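News > Community > Learning

Latest Local Learning Health Events Contact

Suture practice night gets a second season in Rusport

Wednesday, December 25, 2019

The stitching evenings at the Privimdale skills room are coming back in January, and we couldn't be happier about it! What started as a single try-it night for people thinking about nursing, veterinary work or medicine has grown into a proper program, with 144 places on offer for the new season (the first one had 53, and they went fast).

The idea is simple. You sit down at a bench with a synthetic pad that has a long straight cut in it, and you learn to close it one stitch at a time. The stitch everyone begins with is the simple interrupted suture. Each one is tied with its own knot and trimmed before you go on to the next, so a shaky first try doesn't spoil the rest of the row. Black thread is the favorite for beginners, as it shows up beautifully against a pale pad and you can see right away where your knots are sitting.
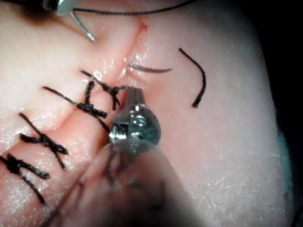 What the evenings cover

The first session is all about the knot. Expect to tie it, cut it off and tie it again until your fingers stop arguing with you. Session two moves on to spacing and to how hard to pull. Pull too hard and the edges bunch up into a little ridge, which happens to everybody and is a great way to learn what "snug" really means. The third session puts the two together on a full-length cut, and most people are amazed by how much calmer they feel by then.

Four stitches is a very respectable stopping point for one sitting. It's slow, absorbing work, and the room gets wonderfully quiet once people settle into it. 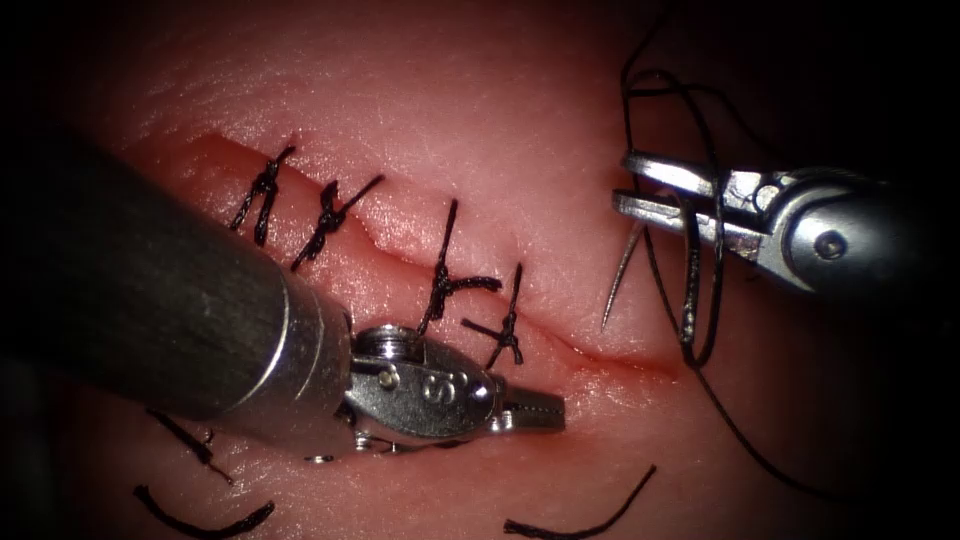

Four interrupted sutures in, with the lower right of the cut still open.

The new season is paid for by a $3000 grant from the Zetari Learning Fund, and $2000 of that goes straight into pads and thread. That means more practice for everyone and no more sharing a pad between two. The rest covers the room and printed knot guides in large type, something many of you asked for on the feedback cards.

No experience is needed, and you don't have to be heading for a medical career. Last season's benches had quilters, fly tiers and a whole row of high school seniors, and they all got hooked! Wear short sleeves or something you can roll up, and bring reading glasses if you use them for close work.

Sign-up sheets are at the Privimdale front desk. Places are given in the order the sheets come in, and names left over go on the list for spring.

Related items
Xolalpa weaving group opens its winter show
First aid refresher dates for January
Zetari Learning Fund names its new projects
Rusport library extends evening hours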